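# Trisadine Embryo Culture Dish, 5-well

Trisadine is a low-sided culture dish for preimplantation mouse and bovine embryos. It has 5 shallow wells in a ring, joined by an outer moat for humidity control. Each well takes a single drop under oil, so embryos can be kept apart and followed by position from the zygote stage to the blastocyst.

The wells are numbered on the underside. The well floor is flat and thin enough for most long working distance objectives, and the walls slope outward at the top so a pulled pipette can reach the bottom without touching plastic. Lids are vented and fit either way around.

## Use

1. Equilibrate the dish, medium and oil in the incubator overnight.
2. Place one drop of medium in each well.
3. Overlay with oil until the drops are covered. Fill the moat with sterile water.
4. Return to the incubator before loading embryos.
5. Keep the lid on between transfers.

The dish is not coated. For outgrowth work, where the blastocyst has to attach, coat the wells yourself or order the Flotau version, which comes with gelatin already applied and has a shorter shelf life.
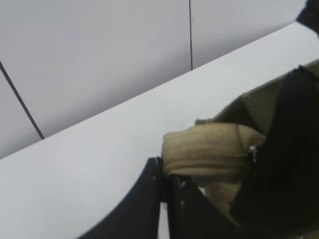 Hao wrote to us that the wells hold their drops well through compaction, but that the moat is slow to fill with a fine tip and a wider one should be recommended. We agree - a standard 1,000 microliter tip works better, and the printed insert now mentions it.

Trisadine fits the heated stage insert sold for our older Derisov dish. The outside diameter is the same. The lid is not interchangeable, as the Derisov rim is taller.

## Specifications

| | |
|---|---|
| Material | Polystyrene, clear |
| Wells | 5, flat floor |
| Sterility | Gamma irradiated, single wrapped |
| Coating | None (Flotau version: gelatin) |
| Carton | 600 dishes |
| Catalog number | 2,309 (enter as 2309 in the order form) |

## Storage and handling

Store at room temperature, away from direct light. Do not autoclave. Use each dish once. Dishes from opened wrappers should be left in the hood to air out before use - plastic fumes can slow cleavage in sensitive strains.

Lots are tested with one-cell mouse embryos before release, and the certificate can be requested with the lot number on the wrapper. Flotau lots are tested separately after coating.

For research use only. Not for clinical use or for human embryos.

Page revised 12/11/19. Cartons ordered before January carry the old insert. The dish itself is unchanged.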